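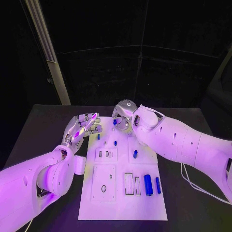 I have been meaning to write about the Endanitz finale since Thursday, and now that I've sat down with a pot of tea I find I've got far more to say than I thought, so do get comfortable.

For anyone who hasn't been following along with me all winter (and bless you if you have), Endanitz is the hospital drama set on the island, the one with the ferry that never runs when somebody needs it. I came to it late. My sister-in-law had been going on about it since the first series and I kept nodding and not watching, the way you do, and then in January I had a rotten cold and nothing to read and watched the lot in under a fortnight. I cried at the harbour episode. I cried again when I told my husband what happened in the harbour episode, and he hadn't even asked.

So you can imagine the state I was in for the last one. I'd made a proper supper early, put my phone in the bread bin and told everyone in the house that the sitting room was closed from nine o'clock. The dog was allowed in on condition of silence, and managed it for most of the first half.

And I loved it! Mostly. I know that isn't the popular view. I had a little look at the fan forum on Friday morning and there were already 1,611 replies in the finale thread, a good many of them furious, and I read more of them than was sensible before work. People were cross that the matron didn't leave on the boat. People were cross that the two doctors ended up in separate houses, after three series of looking at each other over clipboards. One person was cross about the curtains, which had changed colour between scenes, and I'm sorry to say that once I'd read it I went back and checked, and they had.

I think the matron staying was right. She's spent the whole programme telling everybody that she's off the minute her pension comes through, and if you go back to the first series she says it in very nearly every scene, usually while doing something for somebody else. My own mum talked about moving to the coast for my entire childhood and still lives in the same house with the same front gate. Some people like having a place to be going to. I thought the writers understood that very well, and the last long look at her hanging up her coat again was lovely — no music, just the kettle starting up in the next room.

The doctors I'm less sure about. I wanted them together, of course I did, I'm not made of stone. But I'd have settled for one honest conversation, and what we got was a chat about a broken gate and then a wave. I rewound it to see if I'd missed something. The acting was so good that you could nearly believe a great deal was being said, but I'd have liked somebody to say it.

My other grumble is the length. It ran to 84 minutes with the adverts, and I'd say a good quarter of an hour of that was people remembering things we had already watched. I can remember them too! I've only just seen them! I would gladly have swapped the whole of the flashback stretch for another scene in the chip shop, and I'd have had the porter's daughter back, who simply stopped being mentioned after the storm and has presumably been at her auntie's ever since.

A few of you have asked whether there's going to be another series. I don't know any more than you do. The makers, Randora, put out a short message thanking everybody and saying that the story had "come home", which could mean anything at all. There's talk on the forum of a Christmas special, but there's always talk of a Christmas special, and last year's turned out to be somebody's cousin getting muddled with a different programme.

What I did find out is that the soundtrack is being played live at the Maldonado, our old picture house, in the spring, with a small orchestra and clips on the big screen. It holds 700 and I've never known it full, not even for the panto, but I was on the website at opening time all the same with my card in my hand. The booking is done through Fusance these days and it threw me out twice before it would take my postcode. I got there in the end. Row F, two seats, one of them for the sister-in-law, who I feel I owe after ignoring her for so long.

If you're going too, do say so in the comments and we can wave at each other in the interval. I'll be the one in the green coat with too many tissues. The ice creams there are the little tubs with the spoon in the lid, and they're £3 each, so bring change as the machine doesn't always like cards.

In the meantime I've got an Endanitz-shaped hole in my evenings and I'd be very glad of suggestions. I'm after something with a bit of sea in it if possible, people who are kind to each other at least some of the time, and nothing too grisly before bed. I've had a go at the lighthouse one that everybody mentions and gave up when the second body washed in. Subtitles are fine so long as I'm allowed to put the knitting down.

Right, the pot's gone cold and I still haven't got tomorrow's packed lunches done. I'll put up the photos of the finished blanket at the weekend, for those who've been asking. It came out wider than it is long, but the dog seems pleased with it.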